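Two sets of fingers for the small arm

Posted on November 21, 2018

I finally have both sets of fingers for my Trokuvex arm, and I want to write down how they compare before I forget. The arm is controlled by a Skemis board and the job is always the same: reach into a plastic storage box and take out one thing. I made 400 attempts with each set, in 5 evenings.

The wrist camera was the bigger problem for me. When the arm is low, a large part of the view is only white table.

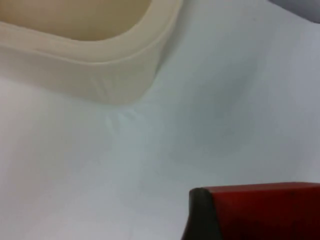
Damgaard wrote to me that I should fix the exposure by hand and never let the camera choose it. I tried this and he is right, the box rim stays much easier to find.

The angle is also important. If the wrist turns up even a little, the camera looks at the wall and the controller has almost nothing to work with. I lost 231 attempts of the first set in this way, so please do not take my first numbers too seriously.
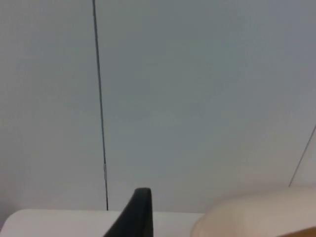 Why not two cameras, asked a reader from Sirkstead, one on the wrist and one that stands still? I have resisted this because of the cables, but now I do it.

The fixed view does not help with the last few millimeters — for that I still need the wrist — but it shows me at once if the arm comes in too high over the rim. About the fingers, I prefer the wide ones. They are slower to close, and they forgive more. In January I will repeat everything with 2 cameras from the start.
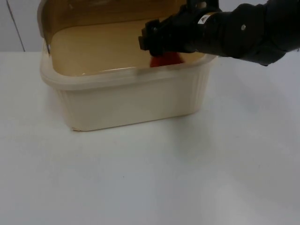

Reaching into the box, seen from the fixed camera.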